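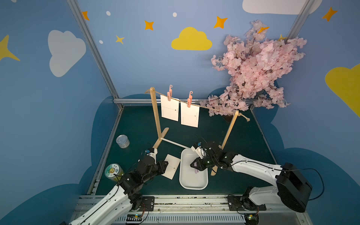
机器人与自动化 > 规范与操作习惯 > 双臂遥操作

双臂夹明信片这种任务，录制规范到底要写多细？

Ilaria Cirillo 发表于 2023年10月4日

先说下情况。我们组在做一个双臂的小任务：绳子上挂着卡片，地上还有卡片，小托盘里有粉色的小夹子，机械臂一只管卡片，一只管夹子，把卡片夹到麻绳上去。听起来像幼儿园手工课对吧，做起来我头都大了。整个工作台布置成蓝底的，贴了云朵和星星，右上角还吊了一大把假樱花（好看是真好看，碍事也是真碍事，后面会讲）。

我从八月开始接手这个任务的录制，前面是 Italo Cirillo 在弄（对，我哥，同一个实验室，别笑）。他留给我的“规范”是一张便签，上面一共两行字：夹稳算成功，撞了算失败。然后他就去忙别的项目了。

目前我手里有 1,647 条录制，我自己从头到尾翻过一遍，挑出来 455 条我不知道该怎么归类的。不是坏得很明显的那种，坏得明显的我早就丢进失败文件夹了。让我犯难的是下面这些：

第一类，卡片夹上去了，但是歪的。有的歪一点点，有的歪到一个角快垂到地上。便签上说“夹稳”，那它确实稳啊，歪着稳。

第二类，卡片是正的，可是操作员中间掉过一次夹子，又捡起来重新夹。最后结果没毛病，过程多了一段。这个算成功吗？要不要剪掉中间那段？Italo 说剪掉就行，我总觉得哪里不对，说不上来。

第三类，碰到了别的东西。我们地上放了一个银色拉环罐头，还有一个黄绿色的圆筒，上面画着卡通狮子，都是当干扰物用的，跟任务没关系。有几回手臂扫过去把罐头碰得挪了位置，任务照样做完了。便签上写“撞了算失败”，可碰一下算撞吗？还有就是罐头开局的时候到底该立着还是躺着，这个从来没有写过，所以每个操作员摆得都不一样。我现在翻录像，立着躺着的都有。

第四类最烦，就是那把樱花。花枝垂下来会盖住木头架子的右边一头，操作员去夹右边的时候，夹爪会蹭到花。蹭到花要不要算碰撞？我个人想把花往上绑一绑，但 Italo 说场景不能动，动了前后数据就对不上了。我们俩为这个吵到晚饭都没吃好，我妈问你们在吵什么花，我说假花，她更不理解了。

还有一些操作上的事我也想一起问：

夹子每次开局放几个在托盘里，放的朝向要不要固定？我们现在是随手一扔。随手一扔的问题是有时候夹子卡在托盘的圆角那里，夹爪怎么都抠不出来，操作员就会伸手进去拨一下。我知道伸手不对！但是没有哪条规定写过不许伸手，我去说人家，人家问我规定在哪，我哑口无言。

线也是个事。手臂上有好几根黑线是松着走的，沿着臂一路上去，我每次看它甩来甩去都提心吊胆，但我是半路出家的，不知道这种小臂的走线有没有什么规范可以对照。

我上网找了一圈，找到的标准要么是讲工业机器人的，几百公斤那种，要么就是论文附录里一小段“我们请了几位熟练的操作员”，完了。没有一份东西告诉我歪多少算歪。

所以想请教做过类似事情的各位：这种录制规范你们写到什么程度？成功标准怎么定？干扰物、场景布置、伸手、走线，这些哪些要写进规范里，哪些靠口头说就可以？如果有现成的模板愿意分享那就太感谢了，没有的话说说踩过的坑也行。

另外那 455 条我是该重新标，还是干脆不要了？重新标的话我一个人得看到明年……

补充一下：录制软件用的是 Forier，标注在 Miah 里做，Miah 里现在每条只有成功和失败 2 个选项，别的字段都可以自己加，我有管理员权限。

Roman Lis 的回答

我觉得你想多了。挂上去就是成功，没挂上去就是失败，歪一点无所谓，现在的模型没有那么娇气。数据多比数据干净重要，先凑到几千条再说。

樱花剪了吧，留着干嘛。

线用扎带扎一下，五金店就有卖，很便宜。

（编辑：有人在下面说扎带不能扎太紧，那就别扎太紧。）

Nazareno Russo 的回答

看到你这个问题我一下子就坐直了，因为我前年接手的东西跟你几乎一模一样，只不过我那边挂的是袜子，而且连便签都没有，全靠上一任临走前在走廊里跟我讲的五分钟。所以我写得长一点，你挑有用的看。

楼上那位说数据多比干净重要，这话我不想一棍子打死，有些任务上可能是这样。可是你的问题根本还没到“干净不干净”那一步，你是标准没有定下来，同样一条录像，你今天看是成功，Italo 看是失败，换个人看又是成功。这种情况再录 1,000 条进去，也只是多了 1,000 条说不清楚的东西，到时候你更不敢动了。

先说成功标准。

我的做法是把“结果”和“过程”拆成两套字段，互相不影响。你现在的难受，一大半是因为 Miah 里只有成功和失败，所有的事情都得往这两个格子里塞。掉过夹子但最后夹好了，你塞哪边都别扭。拆开以后就好办了：结果那栏只看最后几秒钟的画面，过程那栏记中间发生过什么。

结果那栏，我会这么写（你改成你们自己的话）：

操作员松开夹爪、两只手臂都退开以后，卡片仍然挂在绳上，没有任何部分碰到地面或者托盘，保持到录制结束，算完成。

注意我写的是“两只手臂都退开以后”。这句话看着啰嗦，但特别关键！我们当时有一批袜子的录像，操作员夹完了以后夹爪还搭在绳子上，录像就停了，你根本不知道它松开以后袜子会不会掉。那批全部没法判，最后只能单独放一个文件夹，到现在还在硬盘里躺着。你回去看看你那 455 条里面有没有这种，我猜有。

歪的问题，我建议不要写角度。写角度的话标注的人得拿量角器对着屏幕比，比了两天就开始瞎填了（我就是那个瞎填的人，不好意思）。找一个画面里本来就有的东西当参照，肉眼一看就能判断。比如说“卡片的下沿有没有超过某个固定高度”，你们后墙下面好像是有一圈深蓝色的波浪形云边？那个东西如果是贴死的，机位也不动，就可以拿来当参照线：卡片最低的那个角在画面里有没有伸到云边以下。当然得你自己拿几张图试试，看看正常挂着的卡片跟这条边是什么关系，我隔着屏幕不敢替你定。要是不合适，就在木架子的立柱上做个小记号，不过加了记号又是动场景，得记版本，下面说。

然后歪的也不用算失败，单开一个字段叫“姿态”，填正、歪、说不清。一定要留“说不清”这个选项！没有这个选项，标注的人会硬选一个，你以后查都查不出来他当时是有把握还是没把握。

再说过程那栏。

掉了夹子又捡起来，千万不要剪。你说你总觉得哪里不对，你的感觉是对的。中间剪掉一段，手臂的位置就会突然跳一下，前一帧在这里后一帧在那里，画面和关节数据都断了，拿去训练等于告诉模型手臂可以瞬移。再说了，掉了之后怎么找、怎么重新捏住，这一段本身挺宝贵的，很多组想录还录不到自然的。保留原样，过程栏里勾上“有重试”，谁将来不想用有重试的，自己筛掉就行了。要剪也只剪头尾，头尾怎么剪也写一句，比如开头留到手臂开始动之前一小会儿，结尾留到退开停稳之后。

碰撞也分开记。我们分得很粗，就三种：碰到干扰物但没移动，碰到并且移动了，碰到了结构（架子、台面、铝型材、另一只手臂）。最后这一种不管任务完成没完成，一律停下来检查，检查完写一行日志再继续。前面两种照录，打个标记就好。你那个罐头被扫得挪了位置，就属于第二种，不影响结果那栏。

花的话，我单独建了一个词叫“软接触”。我们当时没有花，是一块帘子。蹭到帘子不算碰撞，但是如果帘子钩在夹爪上、跟着夹爪被拖动了，就要停。我估计你那个假樱花也是这个道理，蹭一下花瓣没什么，怕的是枝条绞进手指的缝里，或者跟那几根松着的线缠在一起。所以我会这么写：花碰到夹爪可以继续，花跟着夹爪走就停。

说到要不要把花绑上去，我站在你和 Italo 中间（不敢得罪你们家任何一个人）。他说的对的地方是，场景不能悄悄动。你说的对的地方是，场景有毛病就该改。解决办法就是给场景编版本号。你把现在这个样子叫作 A，拍几张照片存档，花的最低点在哪、架子四只脚……哦不对，架子的脚踩在哪，托盘放哪，全都记下来。然后把花绑上去，叫 B，从某一条录制开始全部是 B。Forier 里每条录制应该能带备注字段吧？把 A 和 B 写进去，永远不要靠文件日期去猜。我们就是靠日期猜的，后来有人把一批文件重新拷贝了一遍，日期全变了，我当时在工位上坐了好一会儿没说话。

干扰物的摆放。

罐头立着还是躺着，得写。但也不用把每个位置都写死，写死了就失去放干扰物的意思了。我的办法是画一个“可放区”和一个“禁放区”，在可放区里面随便放，立着躺着都可以，但是开局之前要在表格里勾一下是立还是躺。禁放区一般是两只手臂必经的地方，再加上托盘四周一圈，因为夹爪要低下去够托盘里的东西，旁边有个高的东西就容易磕。圆的东西躺着还有一个问题，它会滚。开局之前等它停稳，手离开，再按录制。我们有一阵子录像开头老有东西在慢慢滚，看着跟闹鬼一样。

夹子。托盘里放几个都行，定下来就别变，变了就记。朝向我主张不固定，但是要排除掉根本夹不到的姿势，比如贴着托盘壁、卡在圆角里。这个在开局检查的时候就处理掉，开局前伸手是可以的，按了录制以后就不可以。

好，说到伸手了，这段你一定要写进规范，而且我建议放第一条。

小臂也是会夹人的。我知道很多人觉得桌面上这种小东西没什么劲，夹一下就夹一下呗。可是你这是两只手臂，两只之间还有空当，人把手伸到中间去拨一个夹子，这时候另一头握着主手的人打个喷嚏，那就热闹了。我们的规定就一句话：手要进去，先按停，喊一声“进手”，对方回一声“停了”，听到了才能伸。出来以后喊“出手”，再恢复。刚开始大家都觉得傻，喊得特别小声，过了一个礼拜就习惯了。录到一半伸了手的那条，直接作废，不要心疼，也不要打码，作废。理由也告诉操作员：画面里突然多出一只人手，这条就没法用了，所以伸手省不了任何时间。讲清楚这个比你板着脸骂管用。

至于标准，你说搜到的都是工业机器人的，比如 ISO 10218 那一类，还有讲人机协作的 ISO/TS 15066。我的看法是可以翻，主要学它想问题的顺序：先列有什么危险，再看能不能从设计上去掉，去不掉再加防护，最后才是贴告示和培训。里面具体的数值和要求适不适用你们那套东西，去问你们单位管安全的人，别听网上的（包括我）。哪怕是很小的实验室，也应该有人签过一张风险评估的表，找出来看看上面写的是不是还是这台设备。

走线我不是专家，让别人讲。

最后讲那 455 条。别扔，也别一个人从头看。先把新规范写出来，写完以后抽一小部分，你标一遍，Italo 标一遍，两个人不许商量。标完对一下，不一样的地方就是规范没写清楚的地方，回去改那一条，改完再抽一小部分。等你们俩基本不打架了，再铺开去标。我们当时来回改了好几轮，最离谱的一轮是吵“袜子的哪一边算正面”，吵完发现任务压根不在乎正面，整条删了。你们那个卡片有印东西的一面，有格子有小标志，你顺便想一下正反面要不要管，要管就现在写进去，以后再加就得把 1,647 条全部重新看一遍了。

模板我这边有一份，叫 Jistum 清单，是我们组自己起的名字，别问什么意思，起名字的人自己也忘了。格式很丑，我把主要的几条抄在下面，你随便拿去改：

开局前
急停试按一次，两边都试。
场景版本写进备注，跟存档照片对一眼。
托盘里夹子数目对，没有卡边卡角的。
干扰物在可放区内，已经停稳，立或躺已勾选。
绳子拉手按一下，松紧跟上一条没有明显差别。
相机画面打开看过，没有挡，没有糊。
喊“要录了”，对方答应。

录制中
手不进工作区。
碰到结构就停，碰到别的继续，记下来。
软的东西跟着夹爪走就停。
掉了可以捡，捡不到就放弃，不要硬抠。
不聊天（这条没有人遵守）。

录完
两只手臂退开，等一小会儿再停录。
操作员自己先填过程栏，趁还记得。
作废的要写一个词的原因，不许空着。

绳子松紧那条你可能会觉得奇怪，我补一句。绳子挂久了会松，松了以后夹东西的高度就低下去了，一天之内可能看不出来，隔两个礼拜对比一下就很明显。你们用的是麻绳吧，我看是拧股的那种，右边还拖着一截散开的绳头。那截绳头也管一管，要么一直留着，要么一次性剪掉然后换版本号，最怕的是有人路过觉得难看顺手就给剪了。我们袜子那边就有热心人干过这种事，剪得还特别整齐。

就写这些，手酸了。有新问题在下面喊我。

Fiorella De Luca 的回答

Nazareno 那个清单我收藏了，我补他没讲的部分，主要是走线，还有一点关于操作员的。

我在 Ulari 那个项目里管过一段时间硬件，两对小臂，线也是松着走的，所以看到你说提心吊胆我特别理解。

走线我们最后总结下来的要求是这样的。每过一个会转的关节，线要留一个弧，弧的大小要在关节转到两头极限的时候都试过，转到头了线不能绷直，也不能多出来一大圈耷拉到能被夹爪钩到的地方。固定点放在连杆上，不要放在关节上。扎带可以用，不要勒进线皮里，我更喜欢用魔术贴那种扎带，因为你三天两头要换线，每次都拿剪刀去剪扎带，迟早有一次会剪到线（我剪到过，是电源线，还好断了电）。

检查的时候不要只看静止的样子，一定要让手臂慢慢走一遍整个范围，眼睛盯着线看。静止的时候每台手臂的线都乖得很。我们是每天开工第一件事走一遍，走完在白板上画个勾。

还有插头。真正坏的时候，断的一般都在插头根部，线中间反而没事。插头旁边留一个固定点，让拉力落在固定点上。你那边导轨平台上好像有小电路板，是露着的？板子亮着小绿灯的那种。露着不一定有事，可你们的夹子啊罐头啊这些东西就在旁边，夹子上带弯钩，材料我看是塑料，倒还好，罐头可是金属的，滚过去搭在板子上谁都不想看到。我会给板子加个盖子，或者在板子和地面之间立一条挡边。加盖子之前看看散热，也看看加了以后会不会进到相机画面里，会的话又要换场景版本了，哈哈，所以要加就趁你绑花那一次一起弄，一次换完。

顺带一提，Nazareno 说罐头的可放区，我建议把靠近导轨平台的那一条也划进禁放区，就是这个原因。

关于操作员。你提到人家问你规定在哪，你哑口无言，这个场面我太熟了。我后来的做法是规范别超过一张纸，打印出来贴在操作位旁边，字要大。长的版本可以有，放在共享盘里，给新人第一天看。操作位旁边那张只留会出事的和会让数据作废的，其他的都去长版本里。我们第一版贴了三张纸，密密麻麻，有一天我问一个操作员第四条是什么，他说有第四条啊？

规范改了要当面讲一遍，别只改文件。改了什么、从哪一条录制开始生效，写在最上面。旧的那张纸撕掉，这个真的很重要，我们有段时间墙上同时贴着新旧两版，互相矛盾，大家各挑各喜欢的那一版执行。

还有疲劳。夹夹子是很费神的活儿，要捏开、对准、松手，两只手还得配合，录久了人会开始走捷径，比如卡片还没扶正就急着去夹。你去看那批歪的录像，对一下是不是集中在每天快收工的那一段。我没有看过你的数据，只是猜的，但我们这边拧瓶盖的任务就有这个情况，后来排了休息时间，换人也勤一点，好了不少。休息的规定也写进规范里，别靠自觉，越认真的人越不肯休息。

左右手的习惯也可以写一句。你说一只管卡片一只管夹子，是固定的吗？如果不固定，每个人的习惯都不同，有人喜欢左边拿卡片，有人反过来。两种都可以，但最好在过程栏里有记录。我倾向于规定下来，要两种就排着来，各录一批。

Roman 说的多录一点，我不完全反对啦。如果你们是拿来做预训练那种大杂烩，标准可以松一些，字段记全就行，以后怎么筛是以后的事。要是专门为了这一个任务，那就还是老老实实把标准先定了。你可以先问问要用数据的那个人，他到底想要什么。我有一回辛辛苦苦把所有带重试的全挑出来放到一边，结果用数据的同事跑过来说，我就要带重试的那些，你放哪了。

Ilaria Cirillo 的回复

天哪谢谢你们！！我本来以为不会有人理这种又细又无聊的问题。

刚刚拉着 Italo 一起看完的，他看到“不要剪”那段的时候沉默了一下，然后说他剪过一些。我问剪过多少，他说得回去查。原始文件应该还在，希望还在。

几个地方回一下：

Nazareno，录像停得太早那种，真的有，我随便点开几条就看到了，夹爪还捏着夹子呢就没了。已经新建了一个“结束过早”的原因。云边那条参照线我拿截图比划了一下，还没想好，主要是左边和右边挂的卡片看起来不太一样高，可能得左右分开定。正反面的事我们完全没想过，我问了要用数据的同事，她说先记下来，管不管以后再说，那就加一个字段。

Fiorella，左右手不是固定的，刚才问了一圈，各有各的习惯，还有一位说看心情。这个我准备规定下来。电路板是露着的没错，盖子我让人去量尺寸了，跟绑花一起弄，弄完叫场景 B。休息时间那个我回头把歪的那些按录制时间排一下看看，有结果了来这里说。

Roman 也谢谢，扎带买了，买之前看到 Fiorella 写的，就换成了魔术贴的。花不剪，绑。

“进手”“停了”我们今天下午就试了，确实很傻，隔壁组探头进来看了两次。操作员问能不能换成英文，我说随便，只要喊就行。

还有一个后续的小问题，如果操作员喊了停、伸手拨了夹子、出来以后又接着录，中间没有停录制，这条是整条作废，还是可以从恢复的地方切开，当成新的一条？

Nazareno Russo 的回复

整条作废。从恢复的地方切开的话，开局状态没有经过检查，手臂也停在半路上，跟你们其他的开局都不一样。重新摆好再来一条，也就多花一小会儿。

左右不一样高，先去摸一下绳子中间是不是塌了，还有两根木柱子是不是直的。我们那边有一根是歪的，歪了半年。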